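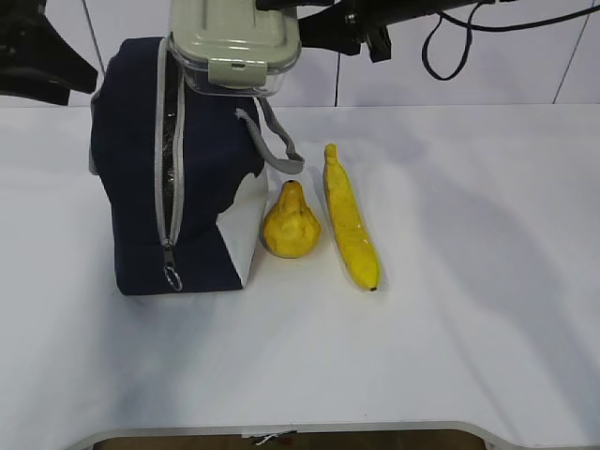

Navy insulated lunch bag with its zipper partly open, and a clip-lid container held above it. Fruit at right.

THE ZIPPER IS THE WEAK POINT
Insulated lunch bags are sold on their lining. They tend to fail somewhere else.

By Ward Vermeulen

The soft lunch bag is a simple assembly. An outer cloth, a layer of foam and a reflective liner are sewn together at the seams, and a zipper closes the top. Of these parts, the foam gets the most space on the hangtag. The zipper is seldom mentioned, although it is the only part that moves and the only one the owner works by hand several times a day.

Czesław Lis repaired luggage for a living before he moved to lunch bags and small coolers. His bench in the back of the Verstraete workshop has a lamp, a parallel-jaw plier and a drawer of replacement sliders sorted by gauge. In the year to January he logged 1,734 soft bags. Of those, 1,167 came in for closure faults: sliders that had spread, tape that had pulled from its seam, teeth bent at the corner where the track turns. Liner punctures were a distant second.

"People bring it in and say it doesn't keep cold," Lis says. "The foam is fine. The opening doesn't shut."

A gap in the closure matters more than its size suggests. Cold air is dense and settles, so a bag that opens at the top holds it fairly well even when slightly ajar. A bag with a zipper that continues down the front does not have that advantage. Leave the lower part of the track open and cold air drains out through it, whatever the thickness of the wall.

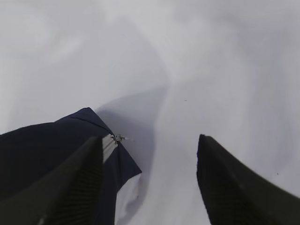 Slider design has changed little in decades. The body is a cast or stamped channel that forces two rows of teeth together at a fixed angle, and the pull is a lever attached to it. Most of the wear comes from pulling off-axis. A small metal pull of the kind seen here, at the upper end of a light gray strip against navy cloth, gives the fingertips little to hold, and users tend to tug it sideways. Lis fits a loop of cord or a split ring to such pulls as a matter of routine. The longer lever lets the hand follow the track. Drirmont now ships its larger bags with a cord already fitted, while Mevuretti leaves the pull bare and includes a ring in the packet.

Tape width is the second variable. A narrow tape leaves a small seam allowance, and on a foam-backed panel the stitches have to pass through a thick, compressible stack. When the bag is overfilled the load goes into that seam first. Wide tape spreads the load and gives a repairer something to sew back to. Lis will restitch a wide tape three times before he recommends replacing it. Narrow tape usually gets one attempt.

Packing is where most of the damage starts. A rigid container with locking clips has corners and projections that a soft bag does not accommodate well. If the box is close to the internal width, it should go in level, with the clip facing the flat back panel and away from the track. Clips that face the zipper abrade the liner just behind the teeth, and the loose threads end up in the slider.

Fruit goes on top or in the spaces beside the box. A pear placed under a full container will bruise before noon. A banana fits best along the side wall, curve outward, and takes up little useful space there. If an ice pack is carried, it belongs above the container, and it should be thin enough that the zipper closes without being pressed down. Groko's slim pack suits most upright bags.

The zipper should be open to its full length before anything is loaded. Forcing a box through a half-open track spreads the slider body, and a spread slider no longer meshes the teeth behind it. The fault can be corrected with pliers: a light squeeze on each side of the channel, a test run, another squeeze if needed. Lis allows 5 attempts before he replaces the part. The metal work-hardens and will crack if pushed further.

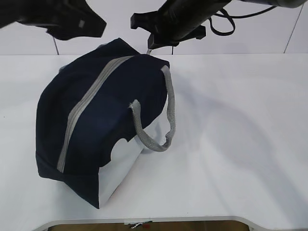

CARE AND STORAGE

Wipe the liner after each use and leave the bag unzipped overnight. Crumbs should be brushed out of the track with a dry toothbrush, working from the closed end. Wax is acceptable on metal teeth in small amounts. Oil should be avoided, as it holds grit and marks pale cloth.

Lift the bag by its handle with the zipper closed. With the top open, the two sides can pull apart under load and the strain passes to the end stops. Store it upright and empty.

Related
Clip lids: which gaskets can be replaced
Webbing handles and how they are anchored
A bench guide to slider gauges
Cleaning foil liners

Search articles Enter keyword Go

Contact the editors | Copyright, all rights reserved | Back to top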